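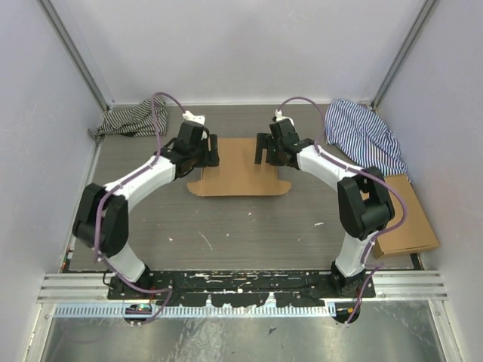 Box folding demonstrations: frequently asked questions

Search the help pages Enter a keyword Go

What are you recording at Brirnthorpe?
We are recording people folding flat cardboard into boxes by guiding two robot arms. Each run is saved as one example, and the Plarkance model learns from the whole set. Both arms work from opposite sides of the same table, with the cardboard sheet between them, so either gripper can hold a panel while the other lifts a flap.

How many examples do you need?
The target for the first set is 2000. We train a test version along the way and look at which folds it gets wrong, then record more of those.

How long is a session?
An operator records for 20 minutes and then takes a break. New operators do 13 practice runs first, and these are not kept.

Why are there cameras at the wrists as well?
The fixed view covers the whole table but loses detail when a gripper is over a crease. The wrist views show where the fingers are in relation to the edge of the card.

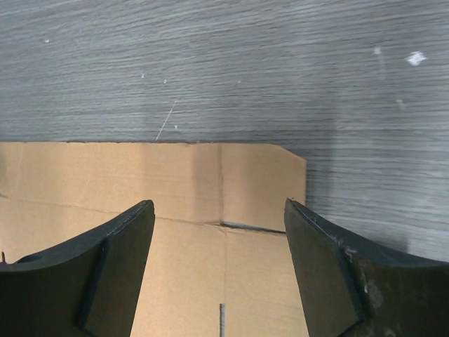

All views are saved against the same clock. If one of them drops out during a run, the run is deleted and recorded again.

Do you keep runs that go wrong?
Some of them. If the operator misses a flap and recovers, we keep the run and tag it as a recovery. If the card tears or ends up on the floor, we mark it as failed and it goes in a separate folder.

Should the card start in the same place each time?
No. Shift it and turn it a little between runs. Operators who line it up neatly every time are asked to stop doing so.

Can a sheet be used again?
Yes, up to 7 times. After that the creases are too soft and it folds differently from a new one.

Who can use the recordings?
The Gaillard and Bumness teams have full access. Other groups can apply from February, using the form on the data page.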